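Notes > Robotics > Working rules

Search this blog Go

Grip force limits, second revision

I rewrote our handling rules in February, mostly the part on force. The old text gave one limit for everything on the table, which is fine for a pot and useless for a stem. The new one sets the limit per object class, and the class goes in the task file before the arm is enabled.

Two other changes. Speed is capped at 43 percent whenever both arms share a table - no exceptions for short moves. A grip setting stays provisional until it has 22 clean cycles in the log.

Stems are the class I am least sure of. A bunch of tulips is gripped as one object, by the stems only, and the vase has to be clear before the descent starts.
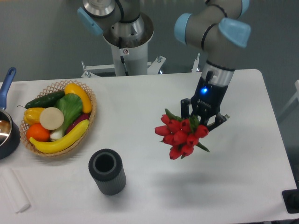 Yen-ting Poon wrote back that a per-class limit only helps if finger pads are checked on the same schedule, and that ours are not. Agreed. Pad inspection goes in as rule 9, every 400 cycles.

Recent posts
Naming task files
Stop categories at Strickland
Log retention, again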